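Refill Notes: Trista Dish Powder, Revised Formula

Starting in September, Alwood ships the Trista dish powder in a revised formula. The scent-free version is the only one affected. The citrus version stays as it was, and existing stock of both will be sold until it runs out.

The main change is the water softener. The old powder used more washing soda, which left a white film on glassware in hard water areas. The new powder replaces part of it with sodium citrate. Cleaning strength on starch and egg is the same in our own tests. Grease removal is slightly better at low temperatures and unchanged at high ones.

Dosing is different, so please read the new label before filling the machine. One level scoop is now 20 grams. Customers with soft water can use half a scoop. The old scoop holds more and should not be used with the new powder – it will not damage the dishwasher, but it wastes product and can leave residue in the dispenser cup.

The refill pouch is paper with a thin inner liner. Remove the liner before recycling the paper. Once opened, the powder should be moved to a jar with a tight lid and kept away from the sink. Clumped powder still works if it is broken up with a dry spoon.

Subscribers on the two-pouch plan do not need to do anything. The new pouch is item 1481 and will replace the old item in your account before the next shipment. Questions about billing go to Zuzana Kratochvíl. Questions about ingredients go to Marlene Camargo, who can also send the full safety sheet.

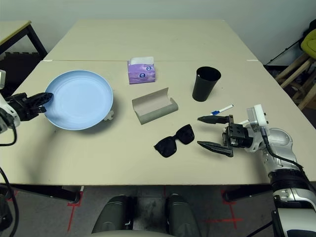

Hand washing with the new powder takes a smaller dose than the machine. Dissolve one teaspoon in a full basin of warm water and stir until no grains are left. Rinse each item under running water, and pay attention to raised edges. On a shallow plate with a rim, like the light blue one in the photo, suds tend to collect just inside the rim and dry there as a dull ring. A second short rinse removes it. Do not use the powder on aluminum or on unsealed wood.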